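How to Review Firewall Rules Before a Scheduled Vulnerability Scan

Applies to: Histusora Gateway, version 16 and later
Last reviewed: September 22, 2026

A vulnerability scan reports only on the hosts it can reach. If a firewall between the scanner and the target drops the probes, the report may come back nearly empty, and an empty report is easily mistaken for a clean one. Administrators at Vititz sites should complete the steps on this page before each scheduled scan.

Before you begin

You will need read access to the gateway console, the current list of scan targets, and the address of the scanner assigned to your site. Write access is required only for Step 4. Requests for write access are handled through the Nkosi service portal and should be submitted at least 2 working days ahead.

Step 1. Export the active rule set

Sign in to the console and open Policies, then Active Rules. Select Export and choose the plain text format. Save the file under the name of the gateway. Do not work from an older export – rules are often changed between scans without a new copy being filed.

Step 2. Locate the scanner in the rules

Search the export for the scanner's address. Look for network ranges that include it as well as for the address itself. Note the position of every rule that matches. The gateway reads rules from the top down and stops at the first match, so a broad deny rule placed early will override a specific allow rule further down.

Step 3. Compare the rules with the target list

For each target, confirm that the first matching rule permits traffic from the scanner on all ports in the scan profile. The standard Cloltadness profile covers 249 ports. Record any target that fails the comparison, together with the number of the rule responsible.

Step 4. Add a temporary rule

Where a target is blocked, create an allow rule limited to the scanner's address and that target. Place it directly above the rule that blocks the traffic. Set the expiration to 168 hours and enter the change number in the comment field. Rules without an expiration will be rejected at the next audit.

Step 5. Test a single host

Run a discovery scan against one target behind each gateway. Check that the host responds and that the gateway log shows the new rule being used.
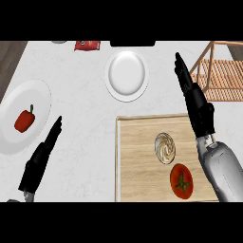

One reader wrote that the test host answered normally but the full scan still stalled on the same subnet, and that the cause was a connection limit on the gateway, which does not appear in the rule export. Connection limits are listed under Policies, then Thresholds, and should be checked if a full scan runs much slower than the test.

Step 6. Remove the temporary rules

Once the scan report has been accepted, delete the temporary rules and export the rule set again. Attach both exports to the change record. Sites scanning in October should close their records before the end of that month.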